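Misano at Bailly: your questions answered

Misano is our name for the project that is bringing folding machines into the Bailly garment care rooms at Zumville. We've been asked heaps of good questions since the staff meeting in April, so we've put the answers in one spot. If yours isn't covered, see the end of the page.

What are we automating?

Folding, and to begin with only knitwear and T-shirts. Sorting, stain work, pressing, mending and anything to do with customers stays as it is. The robot arms come from Sterkus and will stand at the far end of the folding room, where the old trolley bay used to be. There will be 2 of them.

Why start with folding?

Ask anyone who has done a full shift of it! It's the job people most often ask to be rotated off, and it's the one that gives us the most sore shoulders and wrists. It's also where the work banks up in winter, when the jumpers come out and every bag seems to weigh twice as much.

Why knits, if they're so tricky?

Because they're the bulk of what banks up. A business shirt has a collar and a placket to line things up with. A fuzzy knit just slumps, and it grabs at itself and at whatever it's lying on. Sterkus were keen to start with something easier and our folders talked them out of it, which was a pretty great meeting to sit in on.

How does a machine learn to fold a jumper?

From us, and this is the bit I get most excited about. You hold a gripper in your hand and fold with it, using its two blue fingers in place of your own. The camera on the gripper records the fold from the gripper's point of view. Do that enough times, with enough different garments, and the arms have something to learn from. Our target for the first stage is 4,000 recorded folds.
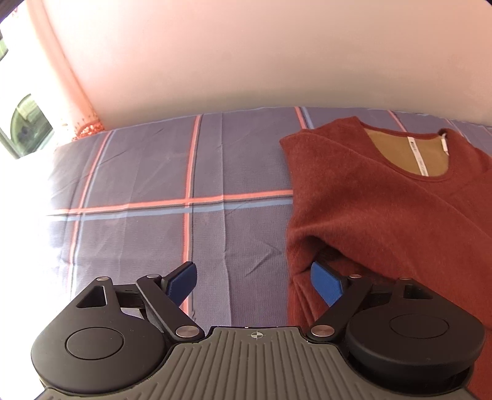
Right finger against the folded side of a red knit, neckline at the top.

Do I need to know anything about computers?

Not a thing. You need to know how to fold. The training session is mostly practice: getting used to how wide the fingers open, how much cloth they take, and how to let go without dragging the fold out again. Most people feel clumsy on the first day and then it clicks, usually somewhere in the second bag of T-shirts.

Does it have to be done on the folding tables?

No, and we'd like it not to be. If every fold is recorded on the same white table under the same lights, the arms get very good at that one table and hopeless anywhere else. Beds are fine. Patterned covers are fine. So is a bright window on one side or a bit of curtain in view. Just make sure there are no family photos, letters or screens where the camera can see them.

Is there a right way to fold for the recordings?

Use the house fold for whatever you've got in front of you. For knits, that means:

Lay it flat with the back facing up.
Smooth the body from the middle out.
Bring the sleeves in.
Bring the hem up over the body.
Check the neckline is sitting square before you let go.

Go at your ordinary pace. If a sleeve slips, fix it and carry on - please don't stop and start over. The fixes are every bit as useful as the folds, and a machine that has only ever seen perfect ones won't know what to do when a cuff flops out.
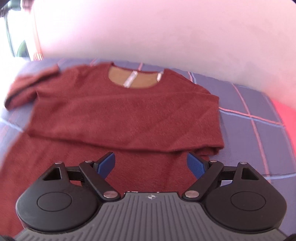 Red knit laid back side up, with the hem end folded over.

Should I take care of labels?

Leave care labels where they hang. Don't tuck them in or trim them. If a label gets pinched in the fingers, open them, let it drop and keep going.

Will anyone lose their job?

No. There are 30 of us across the two shifts and Bailly has put in writing that no position will be cut because of Misano. What will change is what some of those positions look like, and we'd rather be upfront about that than have you hear it in the lunch room. Folding makes up most of the day for our folding team now. Once the arms are running, the plan is for it to be a much smaller part of the day, with the rest going to mending, finishing and checking.

What if I like folding?

Good news, there will be plenty left! Anything beaded, pleated, lined, very small or very old stays with people. So does every customer order marked for hand finishing. Annick Renaud has been folding here longer than anyone and has already put her name down for the whole hand-finishing rack.

Will there be new jobs?

Yes, there'll be a minder on each shift. The minder feeds garments to the arms, clears jams and pulls out anything that needs refolding. It's a paid step up, open to current staff first, and you don't have to have done any recording to apply.

Will my hours or pay change?

Your base hours and pay stay put. Recording time is paid as work time at your normal rate, including when you do it at home. Please write it on your timesheet the same as any other task.

Are the recordings used to check on me?

No. They aren't used for speed checks, reviews or rosters, and supervisors don't have access to them. Files are stored under a number instead of your name. If you want one of yours deleted, ask, and it will be.

Can I say no?

Of course. Recording is voluntary and you can stop whenever you like.

My hand gets tired. Is that normal?

It can happen, mainly when people squeeze too hard. Keep a session to 80 folds at most, swap hands if you can, and put the gripper down the moment anything hurts. Let your shift lead know too, so it gets written down. We didn't take on a project about sore wrists to give you a new kind.

What happens if the arms aren't good enough?

Then they don't go live. Our own folders will decide that by going through trial batches from the arms and marking each garment as pass or refold. Early batches will probably be a bit of a shambles, and I can't wait to see them anyway.

Who do I talk to?

Naomi Masanja looks after Misano day to day and is in the folding room at the change of shift. For pay, hours or the minder jobs, leave a note in the office tray and you'll get an answer in writing. To try a gripper before you decide anything, just ask Naomi for a turn. Bring a jumper!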